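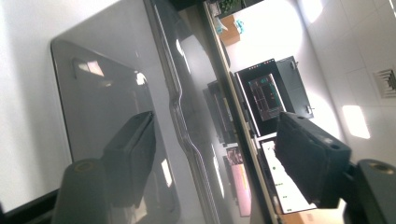
Panel Finishing and Inspection: Automation Working Group
Minutes of the November meeting, Ninthorpe site

Present: production, maintenance, quality, health and safety, two operator representatives from the bench team, one from the night shift.
Apologies: purchasing; Plisness site (joined by phone for item 4 only).
The meeting opened at 13.30.

1. Minutes of the last meeting

Agreed as a correct record, with one change. Under item 3, "all panels" should read "all flat panels". Curved panels were never part of the first stage.

2. Matters arising

2.1 The lighting survey at the benches has been done. Glare off glossy grey panels remains the main complaint, from operators and from the Jugah software alike. Maintenance to price blinds and a diffuser for bench 2.
2.2 The sound level reading near the cell has not been taken. Carried forward.
2.3 The revised lifting assessment was circulated. No comments received.

3. Progress on the handling trial

3.1 Production reported that operators have now recorded 292 handling runs with the hand-held gripper. Of these, 173 were accepted for use in setting up the cell. The rest were rejected, mostly for pauses in mid-movement or for a grip taken too close to a rounded corner.
3.2 Quality asked whether rejected runs were the fault of the operator. Production said no such record is kept and runs are not stored against a name. The operator representatives asked for this to be written into the trial rules. Agreed.
3.3 Polished surfaces are still the hardest case. The finger and the mount both show as dark reflections in a glossy panel, and the software has at times treated a reflection as a second object. Jugah have supplied a new setting, which will be tried on grey panels first and then on white.
3.4 Finger pads show wear on the textured face. Maintenance proposed a check at the start of each shift and replacement when the texture can no longer be felt with a thumbnail. The bench team thought this too vague. Maintenance to make up a reference pad for comparison.
3.5 Contact marks: 17 panels were set aside for rework during the period. Quality could not yet say whether the marks came from the gripper, the racks or the packing stage. To be separated on the rework sheet from now on.

4. Experience at Plisness

4.1 Plisness have run a similar cell for loading and turning since the spring. Bench staff there no longer lift panels on to the inspection stand. Shoulder complaints have fallen, but complaints of eye strain have risen, as the same staff now spend longer looking at screens and surfaces.
4.2 Plisness advised against fixed pacing. Their cell was first set to present a panel as soon as the previous one was cleared, and inspectors found they were skipping the edge strip to keep up. It now waits for a button press.
4.3 Agreed that Ninthorpe will use the button press from the outset.

5. Changes to jobs and grading

5.1 Production tabled a draft duty list for the post of cell attendant. Duties include loading racks, clearing stops, pad checks and recording new handling runs when a panel type is added.
5.2 The operator representatives made the following points:
- recording runs is a skill and should count towards grade;
- clearing a stop takes the attendant away from inspection, and the target should allow for it;
- people who do not wish to move to the cell should be able to stay on hand finishing, where there is still work.
5.3 Production accepted the second point. The first goes to the grading review. On the third, production could give an undertaking only until the end of the trial. The representatives asked that their dissatisfaction be noted.
5.4 The night shift representative said that nights had been offered no time on the gripper and would be last to be trained. Production to offer two training slots starting at 22.00.

6. Health and safety

6.1 The guard interlock was tested and passed. The reach-over distance at the rear of the cell is short of the drawing and must be put right before any unattended running.
6.2 Wrist strain when using the hand-held gripper was raised by the bench team. Sessions limited to 40 minutes with a change of task afterwards, to be reviewed at the next meeting.

7. Any other business

7.1 Polley have asked to visit the cell. Agreed in principle, outside shift handover.
7.2 Cardboard and personal items are to be kept off the cell walkway.

Actions
Maintenance: price blinds and diffuser (2.1); reference pad (3.4); rear guard (6.1).
Production: trial rules (3.2); button press (4.3); revised target (5.3); night training slots (5.4).
Quality: split rework sheet by cause (3.5).
Health and safety: sound level reading (2.2); review of session length (6.2).

The meeting closed at 15.10.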